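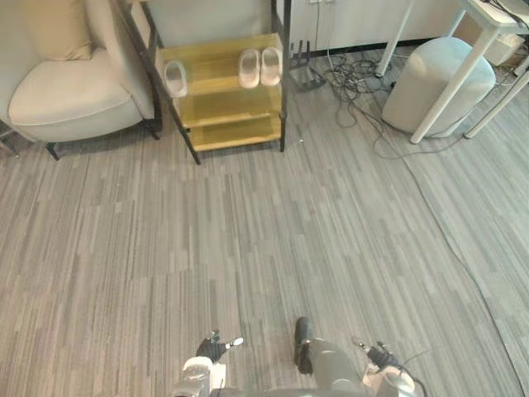 Figure 1. Head camera view at the start of a run: both hands, the shoe rack, and three slippers on the top shelf.

Semaan: Task Planning for Tidying Slippers
Project report, Wed 4 March

So my part of the project was the planner, the bit that decides which slipper to go for and which hand to use. I named it Semaan back in December and by then it was too late to pick something better. It sits on top of Famunano, our perception node, and sends goals down to the arm controller.

My first version was a big pile of if statements (I know, I know). It worked fine in simulation and then fell apart in the room, mostly on pairs. Two pink slippers side by side on a shelf came back from Famunano as one wide blob, and the planner happily asked for a grasp right in the middle of it, between the shoes! I spent way too long blaming the hand controller for that one.

The fix was to split any blob wider than a single slipper along its long gap, then keep a little belief list of what is on each shelf. The list only updates when 4 views in a row agree. That made everything slower, but the goals stopped jumping around. I also trained a small classifier on 3000 cropped pictures to tell toe from heel, so the wrist comes in from the right side.

For the final test I did 17 runs with the new planner. It picked a sensible first slipper in all but two, and both of those were bad depth readings on the edge of the shelf. Replanning still takes over 9 seconds when a grasp fails, and I'd like to get that down by caching the reach checks for each shelf. The cable on the floor isn't in the map yet either, so base moves are still done by hand.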